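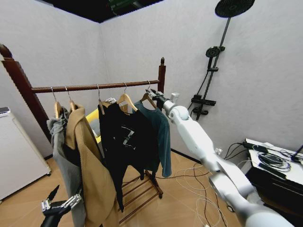 I have a soft spot for actors who never quite become famous, and I'd like to make a case for them, if you'll put up with me for a few minutes.

My husband thinks it's because I grew up in Boltley, where the only movie theater had 70 seats and ran everything months after the rest of the country had finished talking about it. By the time a picture got to us we already knew who the star was married to and what she ate for breakfast. So my sister and I watched everybody else instead. We watched the landlady, the nosy clerk, the uncle who comes in during the last half hour with the letter. We gave them all lives.

The one I loved best was Dymphna Hennessy. You may not know the name, and I wouldn't blame you. She played a nurse in four pictures, I think a different nurse each time, although my sister swears it was the same woman moving from hospital to hospital. In Wiltano she has two scenes, and in the second she does nothing but fold a blanket while the leading man cries into the telephone. I couldn't tell you a word he says. I can still tell you how she folded that blanket, slowly, corner to corner, as if she had somewhere else to be and had decided not to go.

Now, when I try to find out anything about her, I run into the same wall. The celebrity pages want to tell me how tall people are and who they used to date (I read those too, I'm no better than anybody), but for someone like Dymphna Hennessy you get a name and a list of titles, and half the time the list is wrong. One page gives her credit for a part that Philomena Nic Giolla played. They don't even look alike!

I think we've gotten lopsided about fame. We know so much about so few people that they can hardly walk onto the screen anymore without dragging it all in behind them. I saw Renato Olivares in The Innes Road back in June, and he's a good actor, he really is, but I spent the first stretch thinking about his divorce. That isn't fair to him and it wasn't much fun for me. Then Pouran Alipour came in as the pharmacist, and I knew nothing whatever about her, and I believed every word out of her mouth.

So I'd like the interviewers to call her up. Ask her how she learned to count pills that fast. Ask her what it's like to be on set at four in the morning for one line, and whether the line survived. I would read that over coffee and then read it again, and I'd skip the piece about somebody's new kitchen to do it.

And stay for the credits when you go. My sister and I still do, coats on, reading the names out loud to each other until the lights come up and the boy comes in with the broom.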